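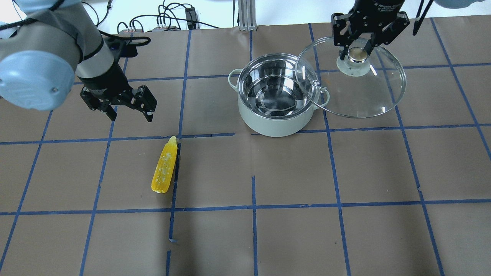 Cooking pot, pale exterior with steel interior.

Dunstan Alumni Office — Reunion Registration Support
Posted by Nisreen Kanaan, Alumni Systems, October

Issue: Classmates who completed the reunion form received no confirmation message and did not appear on the attendee list.

9:40 a.m. Five reports received overnight. All five classmates chose the option to bring a guest. Ticket opened with Skaltance, which hosts the form.

11:15 a.m. Skaltance confirmed that 113 reservations were stored. The attendee list showed 93. The 20 missing entries all had a guest name and a blank meal choice for that guest.

1:05 p.m. The meal field was made optional for guests on the form last month, but the list still required it. The requirement has been removed from the list.

2:30 p.m. List rebuilt. All 113 reservations now appear. Confirmation messages were sent again to the 20 affected classmates.

Classmates are asked not to submit a second form. Those who did so will be contacted before any duplicate payment is processed. Maiden names may still be missing from printed name tags — this is a separate matter and remains open.

Status: Resolved, name tags pending.

Comments

Coteo: Confirmation came at 2:50. Thank you.

simitz_40: Mine went to the junk folder, so please look there first.

PatR: Can I still change my guest's name?

Nisreen Kanaan: Yes. Please reply to your confirmation message with the new name.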